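Notes From the Workroom – Grastora Members' Newsletter
January 5, 2024

The table, the brush and the yellow bin

A happy new year to all of you who share the workroom with us. In the last newsletter I promised to write about cleaning the tables, and I have now received so many small questions on this subject that I prefer to answer them together. I apologize that it became a little long.

We start with the main rule. The table is swept at the end of every session, also when it looks clean to you. Crumbs of dry soil, pencil dust and small bits of cut cord are difficult to see on a surface with a marble pattern, and the next person will find them with the sleeve. Please look at the table once from the side, with your head low. From there the gray lines of the pattern stay flat and the dirt stands up.

Before you sweep, take everything away that is not dirt. Cloths go first. A cloth which stays on the table collects crumbs in its folds and gives them back later, when somebody lifts it. Shake it over the bin and put it to the side until the sweeping is finished. After this come the small things, such as caps, clips and paper. Paper scraps are often put in the wire baskets on the wall "for a moment", and the moment can be long. The baskets are for things we want to keep.

Now the sweeping. Put the dustpan flat on the table and hold it by its handle with one hand. Bring the dirt to it with short, slow strokes of the brush, from the far side to the near side. Fast strokes throw the light specks over the pan and you must begin again. When the biggest part is inside, pull the pan back by the width of a finger and sweep again, because there is always a thin line left at the lip. Two times is normally enough. For very fine dust I do it a third time.

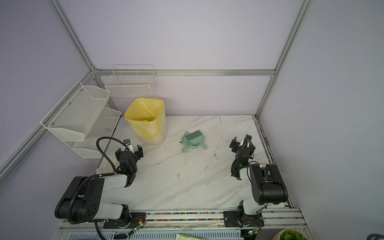
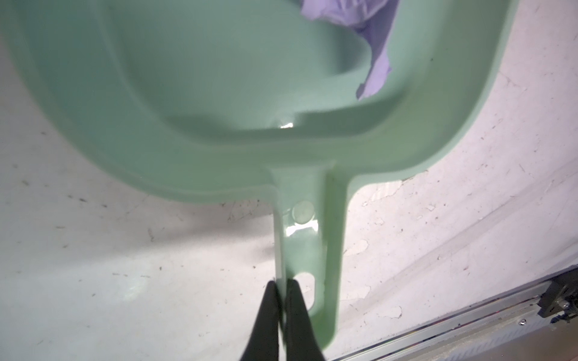 The mint-green dustpan at the table.

Some members asked if the pan should be carried level to the bin or a little tilted back. I say tilted back, with the handle lower than the lip, and with no hurry. Hold it low over the bag before you turn it. If you turn it from high up, the dust comes back in the air and lands on the table you have just cleaned. Tap the pan one time on the inside of the bin – not on the rim, where the bag is folded over, since this is how the bag slides down.

About the bags. We have bought 800 of them from Eltik, which sounds like a very big number, but we use more than 80 in a month when all the tables are busy. The order number is 1424, if somebody needs it for the accounts. The bag must be folded well over the rim on all sides. Change it when it is three quarters full. A full bag is hard to close and it tears at the corner.

For grease or dark smudges the brush does not help, and it even makes the spot larger. Use a damp cloth with one drop of soap, wipe, and then wipe again with a dry one. I tried the spray from Ko in May and I was not so happy with it, it left a film on the surface and I had to wash everything again. The bottle is still under the sink for those who like it. The cream from Etura should not be used on the tables at all, it is meant for the stove in the small kitchen.

The brush itself also wants some care. Comb the bristles with your fingers over the bin, and wash it in warm water with the dustpan every second week. Let both of them dry before they go together again. Last winter we had a brush which smelled quite bad, and the reason was only that it was put away wet inside the pan, time after time.

I was also asked for a separate dustpan for the floor. Yes, this is a good idea and I am looking for one in another color, so that we do not mix them. Until it comes, please use the long broom for the floor and keep the green set for the tables.

The washing of the cloths stays as it was: used cloths go in the sack by the door, and clean ones are on the shelf. If the shelf is empty, write it on the paper next to the light switch – I read it every morning. The paper is new this week and it has already one line on it, asking for more hooks. The hooks are ordered.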